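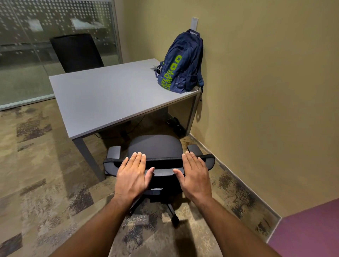 Slide 2. Why we moved to shared desks

Norncombe office had 122 desks for almost 500 staff on the books. Most people come in 3 days a month.
Mention the Plultero lease - it ran out in November and the landlord wanted 12 years.

Slide 3. Booking

Inow handles desks, Ikonen handles meeting rooms. Two logins for now. Pause for groans.
Bookings close at noon the day before.

Slide 4. Complaints so far

Lockers too small. Phone calls in the quiet area. Take questions after this one, skip slide 5 if short of time.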